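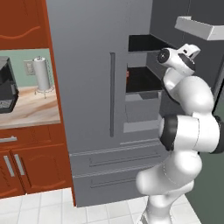

From: Hazel Pettigrew
To: Kitchen redo list
Date: 23/06/2022
Subject: Re: painting behind the counter

Hi all,

Ingrid Dunleavy wrote:
> We're finally doing the wall between the counter and the upper
> cabinets. My sister says tile or nothing. I'd much rather paint, but
> I'm scared of grease and coffee splashes. Has anyone lived with plain
> paint back there for a few years? And do you have to prime over old
> semi-gloss? The quote for tile was $288 before labor and I about
> fell over.

Ingrid, paint it! We did ours seven years ago (in February, with the windows open, which I do not recommend) and I've never once wished for tile. Okay, maybe once, when the spaghetti sauce went everywhere. But it wiped off.

Yes, prime. I skipped it on the first try and the new coat peeled off in strips like a sunburn. So I ended up sanding the whole thing, washing it with dish soap, letting it dry overnight and then priming, and that's the coat we still have. Use a fine sanding sponge and don't go nuts, you only want to knock the shine off.

For the top coat I'd get satin or semi-gloss. Flat looks lovely for a week and then every fingerprint moves in for good. Two thin coats, and wait the full time on the can between them (I know, I know). Take the outlet covers off too, with the breaker off first, instead of trying to cut in around them. I still have a wobbly line by the toaster from being lazy.

The one spot I'd think twice about is right behind the stove. Femke Van Beek put a sheet of stainless there and painted everything else, and it looks great. Femke, are you still on this list? Didn't you pay $100 for that piece, cut to size?

Color is up to you, but tape up a big painted card and leave it for a few days. Ours looked gray at breakfast and blue by supper.

Oh, and I have most of a quart of primer left if you want to come get it. Any evening but Monday.

Hazel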